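What Happens When You Break a Bone?

Your bones are hard, but they are also alive. They have blood running through them, and they grow as you grow. That is why a broken bone can mend.

A break is also called a fracture. If a doctor thinks you have one, you will have an X-ray. It doesn't hurt, but you do have to keep still.

Soon after the break, blood collects around it and makes a clot. Over the next days, your body builds a soft bridge across the gap. This bridge is called a callus.

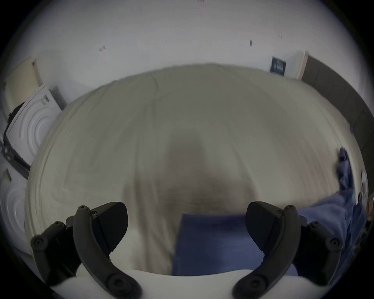
Then the callus slowly turns into hard bone. A cast holds everything in line while this goes on. Many children wear one for 3 to 8 weeks - it depends on which bone is broken and how old you are.

Jayson Dalisay was 10 when he broke his wrist at Dunduswood playground in November. "The itching was the worst bit," he says. If your cast itches, don't push anything down inside it. Tell a grown-up if it feels too tight or your fingers tingle.

Words to know
Fracture - a broken bone
Callus - new tissue that joins the broken ends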